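Does Sleep Replay Help People Learn? A Second Look
Project report, Neuroscience Methods
Hedvig Torvik and Bahman Farahani
July 24, 2024

Background

Our starting point was the claim that a sound played during a nap makes the sleeping brain rehearse whatever was learned alongside it. The idea is popular, and there are headbands sold on the strength of it. We wanted to know how much of the effect would survive a plain test with a control group.

We ran the study in April with 28 students. Each learned the places of 40 objects on a screen, every object paired with a short sound, then napped while wearing an EEG cap. Half the sounds were replayed quietly in deep sleep.

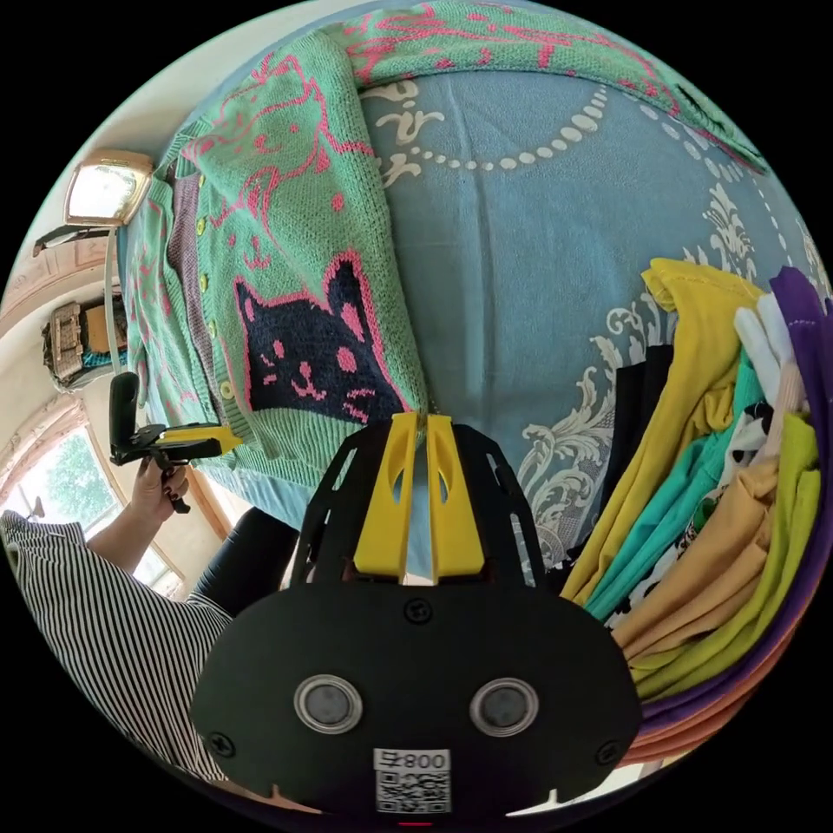
Results

Cued objects were remembered slightly better than uncued ones, but the gap was small and went away when we removed two people. Eight nappers never reached deep sleep, which left 20 usable recordings. Nadhirah Lau scored the sleep stages without knowing the conditions, and she disagreed with the automatic scoring more often than we liked.

We also looked for a change in sleep spindles after each sound. There was one. There was also one after the control sounds, which nobody had learned — so it may just be what a sleeping brain does with noise. 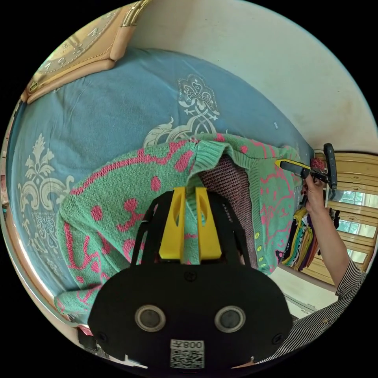

Figure 2. Green knit cardigan with a pink pattern, on a blue bedspread.

Limits

A nap in a lab is a poor stand-in for a night at home. Hanne Harju suggested at least 70 participants for a repeat, and we agree. Until then we would not call this a replication, or a failed one either.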